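Playtesters wanted: Stetano closed test, second round
Posted Dec 13, 2024 by Loredana Gentile, Rinaldi Games

We are looking for 19 people to play an unfinished card game and tell us where it falls apart. If you have been in a closed test before, you probably know how these usually go. You get a key, a thank-you email and a survey with five smiley faces on it, and the game ships the way it was going to ship anyway. I have been on the receiving end of that, and I would like this one to be worth your evenings. You can decide for yourself whether it was.

Stetano is a two-player deck builder for PC. The first round ran in August with 200 players. We got 773 bug reports out of it, a good share of them the same crash in the Toneck arena. That crash is supposed to be fixed. I have been told so twice, so please start there.

What you would be doing

Playing at least four matches a week for six weeks, on a build that changes every few days. Writing a short report after each session, in your own words. Joining one voice call every other week with Osvaldo Negri, who designs the cards and will argue with you about them.

There are 147 cards in the current set. We think too many of them are filler. Osvaldo does not. We want people who will build a deck out of the bad ones and see what happens.

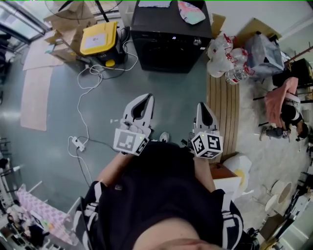

Who we want

People who play card games often and are hard to impress. You don't need to be ranked in anything. If your application says you are passionate about gaming, fine, but tell us about a card you hate and why it should have been cut.

You need to be 18 or older, with a Windows PC and a steady connection. No Mac build yet, and I won't promise a date for one.

Please don't apply if you mainly want early footage for a channel. Everything in the test is under a non-disclosure agreement until the public Demo is out.

What you get

A flat fee, paid in two parts: half after week three, half at the end. The amount is in the agreement, which you see before you commit to anything. You also get a copy of the game at release and your name in the credits if you want it there. There is no exclusive card back. We talked about one and it felt like a bribe.

How to apply

Use the form on our jobs page and choose "Stetano test, round two." Attach one bug report or piece of criticism you have written about any game, one page at most. A forum post is fine. We read all of them and reply either way, though it may take us two weeks.

Round one players can apply again, but will be asked what they thought we ignored last time.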